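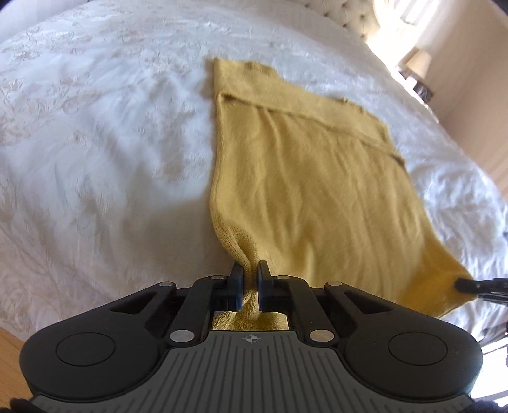
La regla de los cinco segundos es una creencia popular según la cual un alimento caído al suelo puede comerse sin riesgo si se recoge antes de que pase ese tiempo. Hay variantes de 3 y de 10 segundos, lo que ya invita a desconfiar de la cifra.

Origen

Se le atribuyen orígenes medievales, casi siempre sin fuente. La folclorista Visitación Valcárcel, que revisó recetarios y manuales domésticos del fondo Sotomayor, no encontró ninguna mención anterior al siglo XX y considera la versión medieval «un adorno tardío».

Fundamento

El contacto prolongado puede aumentar el traspaso de bacterias, y de ahí procede la parte defendible de la regla. Sin embargo, una fracción pasa al alimento de forma casi inmediata. Influyen también la humedad del producto (la sandía recoge mucho más que una gominola) y el tipo de superficie; la moqueta, contra lo que suele suponerse, transfiere menos que la baldosa.

Críticas

Yichen Wan ha objetado que buena parte de los defensores confunde «no enfermé» con «no había riesgo». Las encuestas que cifran a los partidarios de la regla en mayoría rara vez explican cómo se formuló la pregunta, y conviene tomarlas con reserva.

Véase también

Contaminación cruzada
Leyenda urbana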